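Events > Open days > Threads

Today I was at the open day of Pratine, in their hall in Varncombe. I write some posts about it, because three colleagues asked me. 1/9

First, the registration. It opened at 9 and the line was already long. They told us 477 people had signed up, and the hall is not made for so many. My badge said "Quesada" but I am Quezada. Never mind. 2/9

We were put in groups. Our guide was Nazanin Mirzaei, from the handling team. She speaks fast but she answers everything, also the questions which are a little rude. 3/9

The part I came for: two arms, two hands with fingers, and black molded trays on a yellow table. I stood through this station two times. 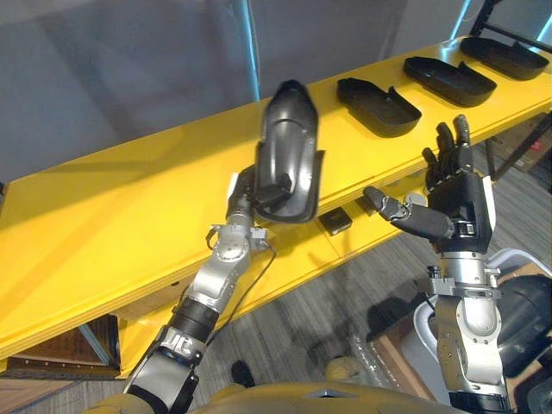

Left hand has a tray up, right hand is open. 4/9

I asked why they use hands with fingers and not suction. Nazanin said the tray has ridges and a channel inside, so a cup does not find much flat surface. I would like to see both methods side by side before I agree. 5/9

Somebody asked about speed. The target for one shift is 1000 trays. She did not want to say what they reach now, and I respect this more than a nice number. 6/9

Benjamín Tapia gave the talk after lunch. It was on gripping force and how they log every failed grasp. The log had 2658 entries by the morning of 9/8/18. He showed the worst ones too, and people laughed with him. 7/9

Small complaints: the microphone was weak, and from the back you could not read the slides. Coffee was good. Please put more chairs next time. 8/9

Ximena Rivadeneira told me the next open day is planned for January, and the list is not open yet. If you work with packaging, I recommend to go. My notes from the talk are four pages, write me if you want them. 9/9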